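In Defence of the Soft Toy Pile

Every November, when the weather warms up and everyone in our street decides they're going to be a tidier sort of person, somebody tells me I should get rid of the soft toys. Last year it was my neighbour over the back fence. This year it was an article my sister sent me with no message attached, which I took as a message. The article said a child needs no more than two plush toys, one for bed and one for the car, and the rest are "visual noise". Two! I read that sitting on the lounge room floor with my back against a beanbag stuffed full of them.

We have 58 at our place. I know because I tipped the lot out on the rug after reading that article, mostly out of spite, and counted. Some are mine from when I was small, some came from school fetes and some seem to have arrived by themselves. A few are properly ugly. There's an orange one of no known species that my son won at the Nillcombe show, and its eyes point in different directions, and if you tried to put it in the op shop bag there would be tears (possibly mine).

Now, I'm not against tidying. I like a clear bench as much as anyone and I'm ruthless with plastic tubs that have lost their lids. What I object to is the idea that a soft toy should be judged the way you'd judge a tub. Does it get used, does it have a double, when did you last pick it up. A plush toy can sit on a shelf for three years without anyone touching it and then one night somebody has a fever and it is the only thing in the house that will do.

My friend Mahlet Lemma and I have been arguing over this for ages. She has the tidiest kids' room I've ever set foot in, everything in white boxes with labels, and she says her two never miss what they don't see. Fair enough, maybe they don't. But she still has a knitted rabbit in her own sock drawer, and I have seen it, and when I brought it up she said that was different. I'd love to know how.

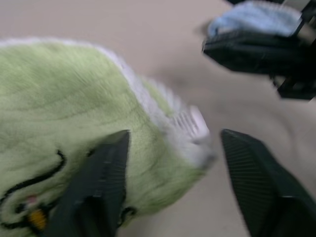
The other thing the tidy people don't get is touch. They talk all the time about how a room looks and hardly ever about what's in it to get hold of. Pick up any plush and the first thing you do, grown-up or not, is run your thumb along the fur one way and then back the other, so it goes dark and light in stripes. I do it on the phone to the bank. My son does it when he's being told off, and I swear he listens better for it. You can't do that with a wooden stacking ring, however tasteful it is.

And they do so much for their size! A bit of green fur, a pink spot, a few stitched lines and you've got someone with a personality. I've always liked embroidered faces better than the hard plastic eyes, partly because they go through the wash without clacking against the drum and partly because they leave something to the imagination. A stitched line can be a smile in the morning and a sulk by bedtime, depending who's telling the story.

I'll give the other side their due on dust. It's real, and if you've got an asthmatic in the house you've got every right to be strict. We do ours in batches in an old pillowcase tied with a hair elastic, on a cold gentle wash, then out on the line pegged by whatever will take a peg. A white fringe will come up a bit grey and clumpy after that, but an old hairbrush sorts it out once it's dry. The kids think the line full of animals is the funniest thing in the world.

I'm also fine with letting some go, so long as the owner does the choosing. When Shiyu Yu's family moved interstate her daughter picked out a boxful for the kinder, kissed each one on the nose and handed it over herself. No midnight raid with a garbage bag. I remember those raids from my own childhood, and I still hold a grudge over a velour hippo, and I'm forty-three.

So the beanbag stays full. I did move the orange one off the top, where it was frightening visitors, and put it round the back near the skirting board. By teatime it was on top again.

Contact | © Wakley Letters, words remain with the writer | Back to top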